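Keeping a Stomach Bug From Going Through the Whole House

August 20, 2022

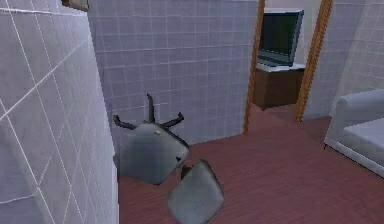

Image: Clotilde Millet / Latgate

We had norovirus here in July (well, the doctor called it "almost certainly norovirus," and that was good enough for me) and it only got two of us. With my family I call that a triumph! The time before, it took down every single person including my mother-in-law, who had only come by to drop off a casserole dish.

So I've been asked by a few of you what I did differently, and I've finally typed it up. I'm not a nurse. My friend Wubit Gudeta is, and she read this over and made me fix two things, so you're getting the fixed version.

Hand sanitizer isn't enough

This was the first thing she fixed. I had bottles of the stuff on every flat surface and felt very proud of myself. Alcohol gel doesn't do much against norovirus. Soap and running water do, for a good long scrub, thumbs and under the nails included. I moved the gel to the car and put a fresh pump of plain soap at both sinks.

Paper towels, just for the week

I hate the waste, but a damp hand towel that everybody shares is asking for trouble. I stand a roll next to the sink with a lined trash can right under it. When everyone has been well for a few days the cloth towels come back out of the hot wash and life goes on.

The bleach bucket

Regular wipes often don't list norovirus on the label, so read the small print on yours before you trust them. I use plain unscented household bleach and follow the directions on the jug for disinfecting after vomiting, and it's a stronger mix than the everyday one. Some notes from my own mistakes:

Open a window first.
Wear gloves, and an old T-shirt. I ruined a perfectly nice green one.
Never, ever mix bleach with ammonia, vinegar or the toilet cleaner under the sink. Rinse the bucket out before you start if you don't remember what was in it last.
Mix it fresh each day. It gets weaker sitting around.
Wipe up the mess with paper towels BEFORE you put the bleach on, then leave the surface wet for as long as the label tells you. I used to wipe it dry right away and might as well have used tap water.

Then do the things people touch – faucet handles, the flush lever, light switches, the fridge door, the remote. I always forget the remote.

Laundry

Don't shake the sheets! I know it's automatic. Roll them inward, carry them away from your body and put them straight in the machine on the hottest wash the fabric can stand, then the dryer on high. If there's anything solid, get it off with a paper towel first. Wash your hands after loading, even if you wore gloves, and give the hamper a wipe.

My mattress pad is an old Valto one with a waterproof back, and I bought a second so one can be on the bed while the other is in the wash. At 2 in the morning you'll be glad of it.

One bathroom for the sick person

If you have two, wonderful. If you have one (we did for years) keep the toothbrushes somewhere else entirely, shut the lid before flushing, and wipe the seat and handle down after each visit, or as many of them as you can manage.

Drinks

Small sips, often. I keep 8 packets of oral rehydration powder in the cupboard and check the date on them when school starts. Flat soda was my grandmother's answer, but Wubit says the packets are much better, especially for little ones. Call your doctor if somebody can't keep sips down, is barely peeing, seems very sleepy or confused, or if you see blood. Babies and older folks can dry out fast, so call early for them.

Stay out of the kitchen

Whoever was sick doesn't cook for anyone else until at least two days after the last symptom. My husband was thrilled with this rule. We lived on toast, rice and the soup I'd frozen in the spring, and I threw out the open bag of grapes everybody had been reaching into.

I'll do a separate post on what I keep in the sick-day box, as that list has gotten up to 17 things and needs a trim.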